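2022-04-21

Retainer review, Komasbridge account

Second full day on the handover file. The outgoing agency's contact list came through as a spreadsheet with 352 rows, no column for date of last contact, and three different spellings of the same trade weekly. Deduplicated before lunch. Tagged the remainder by beat: infrastructure, labour, consumer, regional.

Scope as signed covers corporate communications and issues management. Government relations stays with Skolby until their notice period ends, 90 days from the March letter. Their monthly report and ours will overlap for one cycle. I have asked for a shared template so the client is not reading two sets of coverage figures built on different methods.

Hours logged against onboarding: 10. Budgeted: the same. No room left for the media audit, so it moves to next month's allocation.

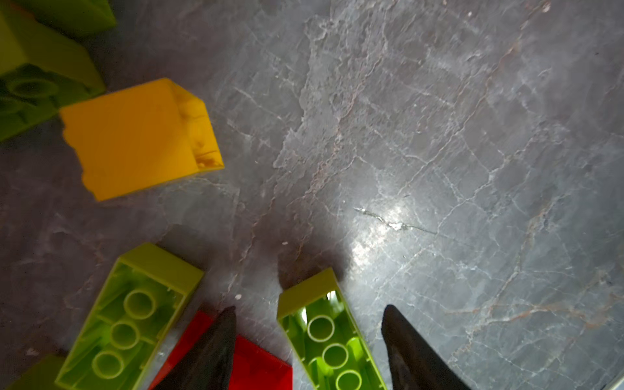 Messaging, second draft

The Ellthorpe plant release is down to one page. Cut the background paragraph and moved the employment figure (700 positions across both shifts) into the lead. Legal wants "positions" and the client's program office wants "jobs". Went with "positions" in the release and left the spokesperson notes alone.

Holding lines for the Catacutan tender are still unapproved. Sent version four at mid-afternoon with tracked changes off and a clean copy attached. Embargo wording now matches the standard paragraph: date, time, time zone, contact number.

Monitoring terms updated. Removed the bare word "bridge", which was pulling in every roadwork notice in the province.

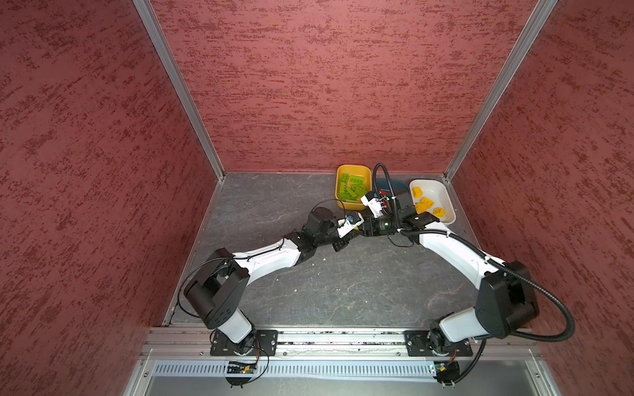

Who answers a reporter's call on government relations before Skolby's notice runs out?

Skolby does. We log the call, pass on the name, outlet and deadline, and give no comment, on or off the record.

Put that wording at the top of the call sheet and circulated it to the account team. Invoice codes still to be set up. Check the distribution list for the Ellthorpe release against the cleaned file before anything is scheduled.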